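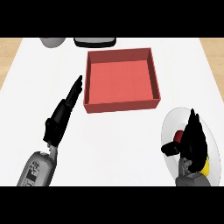 Home Tickets Knowledge base Status Sign in

Scheduled label print jobs stall after spooler update

Product: Skostel Print Server
Site: Luteveck, shipping office
Priority: Medium
State: Resolved, monitoring

Problem as reported

Label jobs sent from the order system stop printing partway through the morning batch. The queue shows the job as "Sending" and stays there. Canceling the job has no effect until the spooler service is restarted. Manual jobs from a desktop go through if nothing else is in the queue. First seen in March, the morning after the spooler package was updated.

Log

07:40 — Remote session opened. Queue LBL-2 holds one stuck job and 18 waiting. Printer panel reads Ready. No paper or ribbon fault.

07:52 — Restarted the spooler. The stuck job was dropped and the waiting jobs printed in order. The dropped job was resent by the site and printed normally, so the file itself is good.

08:15 — Sent a test batch of 100 labels from the order system. Stopped at label 93. Same state as before: job "Sending", printer Ready, no error in the spooler log at the default level.

08:30 — Log level raised to Debug. Second batch stopped earlier than the first. The last entry before the stall is a status request to the printer with no reply recorded. The spooler does not retry and does not close the connection.

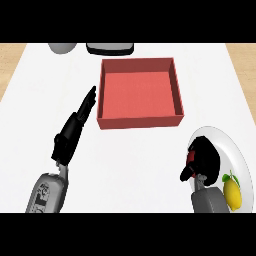
09:05 — Compared the queue settings with the saved copy from before the update. Two values differ. "Status reply timeout" was 10 seconds and is now 0, which this version reads as no limit. "Poll during job" was off and is now on. The update wrote its own defaults over the custom port profile.

09:20 — Set the timeout back to 10 and turned polling off. Restarted the spooler. Test batch completed.

09:45 — Turned polling on again with the timeout left at 10. The batch completed, with one pause partway through and a retry in the log. The printer does drop a status request now and then when its buffer is full. With a timeout in place this is harmless but slow. Polling turned off again.

10:10 — Checked the other queues on the server. Only queues with a custom port profile were changed. The Corrigan queue had the same two values and was corrected. Office printers use the standard profile and were left alone.

Cause

Custom port profiles are overwritten by the spooler package. An unlimited wait on a missed status reply then blocks the queue.

Follow-up

Export port profiles before the next package is installed. Import them afterward and restart the spooler — the import is not applied to a running service. Reported to Bendard support as a packaging fault. Log level returned to default at the end of the session. Ticket stays open for monitoring until the next full month-end batch has printed.

Related tickets
Label darkness changes after ribbon swap
Queue missing from order system after server rename
Corrigan: duplicate labels on reprint
Spooler service does not start at boot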